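Drawing sheet (reusable)

A reusable drawing sheet is a large flat white surface for writing or drawing on, wiped down and used again. Laid on a table or bench, sometimes stood against a wall. Also called a wipe sheet, table sheet or, in older school catalogs, a lay-flat board. Differs from a whiteboard mainly in having no frame and no fixed place in the room.

Origins

Loose white sheets for group drawing came into schools and workshops as a cheap stand-in for wall boards. The early maker most often named is Zemeck, a small firm in Darnton, which sold cut sheets to evening classes. Its first list had 7 sizes. Most were dropped, only 2 sold in any number. The larger of those, 171 cm on the long side, is still what many people mean by a "full sheet." The half sheet went out of the list later and came back under a different number, which has confused buyers ever since.

A rival version from Tarent had a shinier face. Easier to wipe, harder to read under ceiling lights. Teachers complained about glare and the matte kind won out in most classrooms.

Surface

Matte or gloss. Matte holds ink a little longer and shows less reflection, but gray smears build up on it with use. Gloss wipes cleaner and scratches sooner. Both kinds curl at the corners if stored rolled too tight. Edges may be plain cut or taped; taped edges collect dirt underneath and are generaly the first part to look worn.

Use

Usual uses are group sketching, laying out patterns, marking positions for objects on a table, and children's drawing. Some people keep one under craft work just to save the table. Marks are made with pens or markers of the wipe-off type. Permanent ink gets used by mistake often enough that most care guides have a section on it.

Adhiambo Shirima's handbook for art rooms, Ofori Notes on Shared Tables, suggests one sheet to four people and a clear strip along each side for resting the arms. The strip is widely ignored. Kiros Weldu, writing on pattern cutting, prefers a single large sheet with the long edge set at a slant to the table, so the cutter can reach the middle without leaning on wet ink.

Marks and wear

Three sorts of mark are commonly told apart. Ghosting is the gray film left by old ink pushed around with a dry cloth; it tends to run in bands along the direction of wiping. Leftover line is pen that was missed, usually a stroke or short tick, often blue or black. Specks are the rest: dust, crumbs, bits of dried paint or whatever was on the table before.

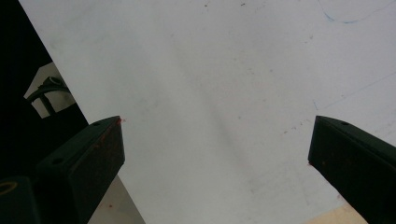 Ghosting comes off with a damp cloth and a drop of dish soap, then a dry one. Wipe in one direction, turn the cloth often. Specks should be brushed away before any wiping, as grit under a cloth scratches the face. Leftover line that will not shift can be drawn over with a fresh wipe-off marker and cleaned while still wet. Works on most inks, not all. Reddish or brown spots are harder to place, and older guides lump rust, clay and paint together under "color spotting" with no seperate treatment for any of them.

Scouring pads ruin matte sheets. So does strong solvent, which leaves a slick patch that takes ink badly.

Storage

Flat is best, face up, with a clean cloth over it. Rolled is acceptable with the face outward, and Weldu gives 58 cm as the tightest loop he would use for a full sheet. Keep away from heaters. Sheets left in a cold shed over winter can be stiff by October of the next year and may crack at the fold, if they were folded, which they should not be.

See also: blotter, cutting mat, easel pad, oilcloth

Contact the editors | Copyright and reuse | Back to top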